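Changing the address on everything

We moved from Joly to Flemberg in August, a distance of 394 kilometres, and I spent more evenings on change of address forms than I did on packing. I kept a list, mostly to stop myself doing the same one twice, and a few people have asked for it.

Start with the mail redirection. Do it two weeks before you go if you can. I did it four days before and there was a gap of a week and a half when letters went to the old unit, where the new tenants were decent about it and left them on top of the mailboxes.

Driver's licence and car registration are separate, even though it's the same counter and the same clerk. I filled in one form, went home, and had to go back. The health card was done online in five minutes. The electoral roll was also online and also quick.

The bank took my new address over the phone but the credit card, from the same bank, kept the old one until the statement came. Check both. Superannuation I forgot completely until a letter turned up with the yellow redirection sticker on it. After that I started keeping every envelope with a sticker on the fridge until I'd dealt with whoever sent it, and that caught most of the ones I'd missed: the dentist, the optometrist, an old share holding worth $541 and the alumni magazine.

Home and contents insurance went down a little. Car insurance went up. Ask for both quotes before you set your budget. The movers came to $2,615 including the piano, and I had allowed less.

Utilities were the usual. Our power company, Sola, wanted the meter number at the new place, so take a photo of it when you pick up the keys. Internet took 2 visits because the first technician couldn't find the box in the garage.

Then there are the online shops. Every one of them stores its own address, and some store a delivery address and a billing address and only change the one you're looking at. I went through my email searching the word "order" and made a second list from that.
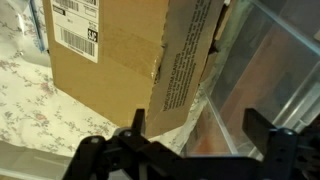 The subscriptions are the worst for this. Korevero, where I get my coffee beans, locks in the address when the next shipment is scheduled, so my change didn't apply until the one after. I rang and they sorted it out, but I'd have been better off pausing it for a month.

Still to do: the library in Joly, where I owe a small fine, and the vet, who needs to send the dog's file to the new clinic. The microchip registry is different again and wants its own form. I have that one printed out on the kitchen bench.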